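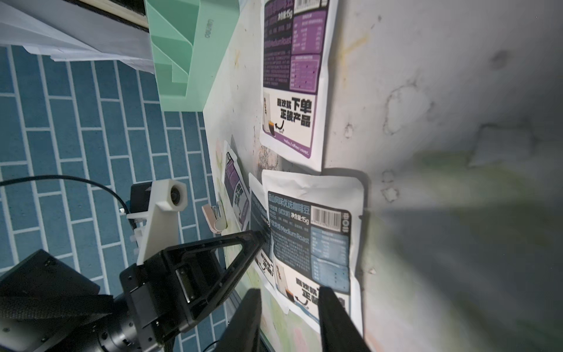 3.2 Sample storage and the holding period

Storage is where most of the small-roaster studies get vague, so we spell it out. Green lots came to the Terbridge site in the September intake and were split on arrival. One half went into lined sacks, the other half into plain jute. Same room, same shelf height. Temperature in the room was logged but not controlled, which matters later (Section 4.1).

Holding period was 17 weeks for all lots. We had wanted longer. The lease on the back store ran out and the second store, at Dondberg, was warmer and would have added a variable we could not take out again. So 17 weeks it is.

Roasting done by Nyarko on the same drum roaster throughout, one profile, no changes for lot or moisture. This is not how a working roaster would treat old green coffee. A working roaster would drop the charge temperature a bit, or stretch the drying phase, and get a better cup. We wanted the storage effect left in. Readers who buy coffee for a living should keep that in mind before they take our scores as a guide to what a lot is worth.

Figure 2. Sample bags on the bench.

Rested samples were ground and brewed the day after roasting. Short rest, we know. Two of our tasters prefer longer. Kyei ran a side check with a longer rest on a few lots and the ranking of the lots did not move, though all the scores came up slightly. We did not follow that any further.

3.3 Tasters and scoring

Tasters were drawn from the staff list at Jafri and from the evening class run by Yakubu. Mixed experience. Some had cupped for years, some had only done the class. We did not screen anyone out on ability, only on colds and on smoking in the hour before. In total 408 score sheets were returned, of which 17 could not be used (missing lot code, or two codes on one sheet).

The sheet itself is a cut-down version of the long form. Aroma, acidity, body, aftertaste, and one open line headed "anything off?". The open line was Fagundes's idea and gave us more than the four scales did. People who marked a lot down by only half a point on aftertaste would then write "old cupboard" or "wet cardboard" on the open line. The scale is too polite. If we ran this again we would drop body, which barely moved, and give the space to words.

Words from the open line were sorted by hand into groups: papery, woody, sacky, flat, sour, other. Mahama and Kyei sorted seperately and then compared. Where they disagreed the word went into "other". Most of the disagreement was over "sacky" and "woody", and in hindsight these should have been one group. Tasters from the evening class used "sacky" a lot and the Jafri staff hardly at all. Probably a habit picked up from the teacher.

3.4 Blind coding

Lot codes were drawn fresh for each session so that nobody could carry an opinion from one week to the next. Codes written on the cup base. Yakubu held the key and did not taste. One session had to be thrown out after the key was left face up on the counter; that session was repeated with new codes and only the repeat is used here.

Order of cups was shuffled by table, not by taster. A weakness. A strong papery cup in first place will color whatever comes next, and everyone at the same table got the same first cup. We looked for this in the scores afterward and found a small effect for aroma, nothing clear for the rest.

4. Results

4.1 Lined against plain sacks

Lined sacks did better. This is no surprise and agrees with what importers have told growers for a long time. The size of the gap was the surprise. On aftertaste the plain jute lots fell well behind by the end of the holding period, and on the open line the papery and woody groups were nearly all jute.

But the gap was not even across the room. Lots nearest the outer wall lost more, whatever they were stored in. The logger on that side shows wider swings between day and night, and a lined sack by the outer wall ended up close to a jute sack by the inner one. Shelf position was not part of the design and we can't make much of it with so few lots per position. Still, for a small roaster with one store room, moving the sacks costs nothing and liners cost money. Worth a proper test.

4.2 Experience of the tasters

We expected the newer tasters to miss the early signs of age. They did not, or not by much. On the scales they were noisier, as expected. On the open line they picked out the jute lots about as often as the Jafri staff did, using odder words ("school bag", "the inside of a drum"). Mahama has suggested that trained tasters may partly excuse a papery note when the rest of the cup is clean, as they know what the coffee was ment to be. We have no data on that.

Full scores by lot are in Table 3. Lots with fewer than three usable sheets are left out of the table and out of the tests in Section 4.3.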